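Chapter 7
Size, Fit and the Returned Parcel

After reading this chapter you should be able to
explain the difference between body measurement, garment measurement and label size;
read a size table and find the places where a customer may misunderstand it;
follow a returned garment from the customer's door back to the shelf;
calculate the simple return rate and say what it leaves out.

Key words: ease, grading, fit model, label size, return window, restocking, bracketing

7.1 Why this chapter comes before pricing

In the previous chapter we have looked at how a clothing item is presented in an online shop: its name, its colour, its material and its short description. We supposed there that the customer reads the page, pays, and keeps the item. In daily business this is only one part of the story. A good number of garments travel back to the seller, and the most common reason given is the size.

Many textbooks treat returns at the end, together with complaints and damaged goods. In this book they come before pricing. A price which does not include the cost of returns is not a complete price, and students who learn it in the other order often find it difficult to correct later.
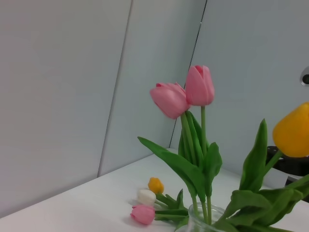
Photo: Nithin Subramaniam

Let us begin with one seller. Estus is a small company which sells coats, knitted jackets and trousers only through its own website. It has no shop in the street. Its stock is kept in a rented hall in Fundari, where the same four people pack the outgoing parcels in the morning and open the returned ones in the afternoon. The customer has 28 days to send an item back, counted from the day of delivery.

In August the company sent out 904 parcels. Of these, 627 were kept by the customers. The others came back in whole or in part. The owner, Mrs Acharya, was at first not worried by this result, as August was a strong month for sales and the bank account looked healthy at that time. The refunds were mostly paid in September, and then the picture was a different one.

We shall return to Estus several times in this chapter. Please keep the two figures in mind, because in section 7.4 they are used for the return rate.

7.2 Three things which are all called "size"

When a customer says "I am a size 14", she uses one word for three things. It is necessary to separate them.

Body measurement. This is the measurement of the person, taken with a tape close to the body and over light clothing. For upper garments we normally need chest, waist and arm length. For trousers we need waist, hip and inside leg.

Garment measurement. This is the measurement of the finished piece when it is laid flat on a table. It is larger than the body measurement, as a person must be able to breathe, sit and lift the arms. The difference between the two is called ease. A winter coat has much more ease than a shirt, and a knitted garment can have very little or even less than zero, for the material stretches.

Label size. This is the number or letter which is sewn into the neck or the waistband. It is a decision of the company. Two companies can put the same number on garments which differ clearly in the chest, and neither of them has made an error.

A size table on a website should say which of the three it shows. Surprisingly often it does not. A customer who measures herself and compares the result with a table of garment measurements will order too small. A customer who measures her old coat and compares it with a table of body measurements will order too large. Both will send the parcel back, and both will choose "wrong size" in the list of reasons, so the seller cannot see from this list which mistake was made.

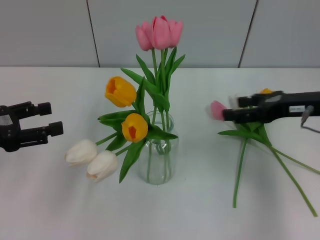 The Praline coat is a useful case. It was the best-selling article of Estus for two winters, and it was produced in a quantity of 600 pieces. For the second winter the supplier changed the lining to a thicker one. The pattern stayed the same, the label sizes stayed the same, and the table on the website stayed the same also. But the thicker lining took away a part of the ease inside the sleeve. Customers who had bought the coat for themselves in the first winter and ordered it again as a present for a sister or a mother wrote that it was "smaller than before". According to the table this was not possible. According to the arm of the customer it was true.

From this case we can take a practical rule: whenever the material, the lining or the filling of a garment is changed, one piece in each size has to be measured again and also tried on by a person. The person who tries on the garments for the company is called the fit model. In large firms this is a paid profession. At Estus it was for a long time simply the colleague who was nearest.

7.3 What happens to a returned garment

A returned garment is not yet stock. It must be received, opened, compared with the order, checked for marks and smell, brushed or steamed, folded, put in a new bag and booked into the system. Only then can it be sold again. In the hall in Fundari this was done in one corner with one steamer, and parcels which arrived on a Wednesday were sometimes still closed on the following Monday. During these days the website showed the article as sold out.

We will now go through the steps one after the other, beginning with the label which the customer puts on the parcel.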